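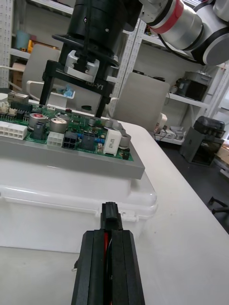 Ask the artist behind Costhorpe how long she has been drawing her lighthouse town and she laughs, pours more tea, and starts counting back through the issues. "Well, the first one was 2 color pages in somebody else's anthology," she says, "so do we count that?" We do — and that makes 205 pages before this spring's collection, out in April from Mernum.

The new book follows Tymoshchuk, the grumpy ferry captain who was only meant to last for six panels. Readers wrote in asking for him, and she found she missed him too. "I kept drawing his coat in the margins," she says. "I love that coat! It has far too many buttons and I regret every one of them at two in the morning."

She still inks by hand, with her dog Liter asleep across her feet, and does the lettering last. Mernum wanted 100 pages and she sent them six more, mostly fog. "My editor was very kind about the fog," she says. "She kept four of them."

A second Tymoshchuk story is already penciled, and this one leaves the harbor.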